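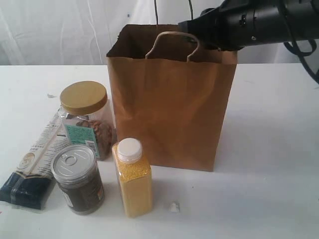 Brown paper, twisted handle, white tabletop.

I've had the same song stuck in my head since breakfast, and I blame Sylvain Besnard. His new single "Mokstead" dropped on 11 Dec 2024 and I've played it 26 times (my phone keeps score, I don't). It's the second track we've heard from Okoro, the road movie he's scoring for director Ludivine Marty, and wow, what a change from the first one! That was all slow piano and rain. This one has hand claps, a brass section and Yannick Lecomte yelling the chorus like he's calling a cab.

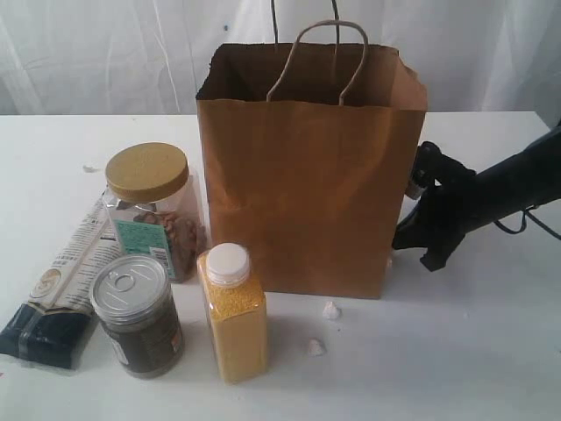
The video is where it gets really fun. Lecomte plays Fistero, a washed-up wedding singer, and he spends the whole thing chasing Rosine Barbier through a night market, dancing badly on purpose. She's out shopping and couldn't care less. If you picture a plain brown paper bag with twisted handles, a bit rumpled along the rim, you've got her only dance partner for the first verse - she swings it, spins with it, and bops him on the head with it right on the beat. I laughed out loud on the train.

Gilles Chauvin did the choreography, and he told me they rehearsed for 9 days with 144 extras. "My knees are still in the market," he said. You can feel it in the last minute, when everybody piles in and the trumpets go nuts.

My one gripe is the bridge, which stops everything for a whispered bit I could do without. Okoro opens in June, and I already want the long version.

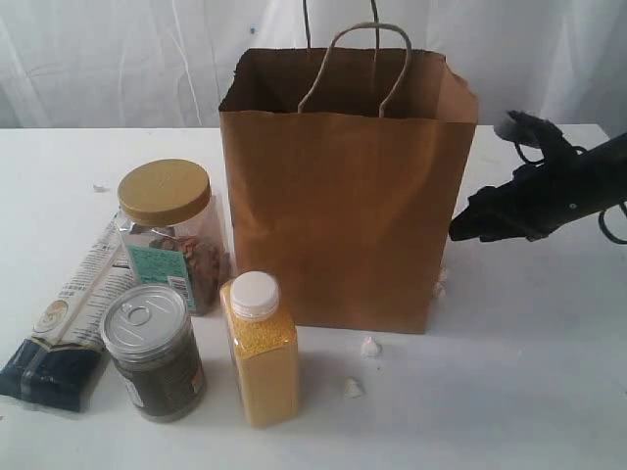 Plain paper bag with rope handles against white fabric.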